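Telau Benchtop Arm Kit, rev 2
Shop > Arms and grippers > Kits
Listed by Nermin Erdem, updated 2020-01-19

In stock. Ships flat from the Lendale shared workshop, pickup ok too, ring the side bell.

Kit for a small tabletop arm you put together yourself. Home bench, garage, club workshop, whatever. Rev 2 is the one with the new pedestal block and the shorter wrist. If you have rev 1 parts the upper link still fits, the base plate does not. Please dont drill it out, ask for the adapter.

What you get
Arm links, black, joints already pressed in
Pedestal block with base plate
Two-finger gripper, stubby fingers
Controller board, Kashyap firmware loaded
Power supply, US plug
Cable loom, labeled both ends
Bag of fasteners plus 5 spare M4 bolts (you will drop one)
Sim files for the whole bench, download link is on the packing slip

What you don't get
Table. Computer. Hex keys. USB cable, use any decent one, not the free one from a phone.

Build time
Hạnh Khúc did hers over two evenings at the kitchen table. Hậu Phan took most of a week but he was also rewiring his bench. 13 steps in the booklet. Step 9 is the slow one, feeding the loom through the elbow. Do it before you close the cover. The booklet has it after, that's our mistake, fixed in the April print.

Mounting
Pedestal goes straight on the tabletop, set in a little from the back edge so there is bench in front to work on. Bolt it. Clamps creep. Solid top if you can, 1 inch or thicker, hollow doors flex and the arm starts to wobble at full reach. Đạt Phùng ran one on a hollow door all winter and then wondered about his repeatability.

Sim first
Run the sort job in the sim before you power anything. Same controller code, same joint limits. Load bench_sort, let it settle, then step it by hand with the arrow keys. If the gripper fingers are not pointing down when it's over the rack your wrist offset has the wrong sign. Very common. Flip it in the config, reload. 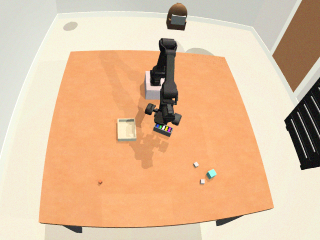

Sort job in the sim, gripper over the rack, tray and loose cubes out on the bench.

The loose cubes are different sizes on purpose. Start with the big cyan one, easiest to grab. The little orange-red one is off on its own on the left and it's a pain, leave it for last. You can drag any of it around in the scene editor, the rack and tray too. Save under a new name or the next update overwrites it.

Floor and furniture in the sim are just set dressing, delete if your laptop struggles. Shadows off helps more.

Moving to the real thing
Home the arm by hand first, power off
Speed limit at 5 percent for the first run
Keep the stop button where your left hand is
Nothing on the bench you care about, coffee included
Measure your own tray and put the numbers in, dont trust the sim ones

Questions we get

Can I mount it upside down? No. Soo-ah Heo is trying it at Atdale with a different base, will post if it works.

Does it work with other firmware? The board will take it. We can't help you if it does weird things.

Are the rack and cubes included? Not as parts. Print files are in the download, any filament. Sand the cube edges or they snag comming out of the gripper.

Left handed bench? Rotate the base plate, holes are symetrical.

Warranty
72 days on the board and supply. Links and joints replaced free if they show up cracked, send a photo and your order number. Stripped threads are on you.

Returns
Unbuilt only, fastener bag sealed. Refund minus shipping.

Spares
Fingers, loom, base plate, rev 1 adapter all sold separate, see Spares page. Wrist covers out of stock until April.

Orders or problems, use the form and put TELAU ARM in the subject or it lands in the wrong pile.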